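Keys to the Rirkemitz house, finally

26/09/2025

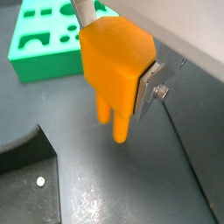 Orange all over, down to the fingertips.

So our little shelter group got the keys this month! The Rirkemitz house has 11 beds for moms and kids who need somewhere safe to land, and I signed up to help paint (I'm terrible at it, but I own a ladder). Kvido Holub is sorting out the donated furniture. We still need 15 sets of twin sheets and a decent fridge — if you have either, leave me a comment. Next up is the kids' room, and I'm pushing hard for yellow walls.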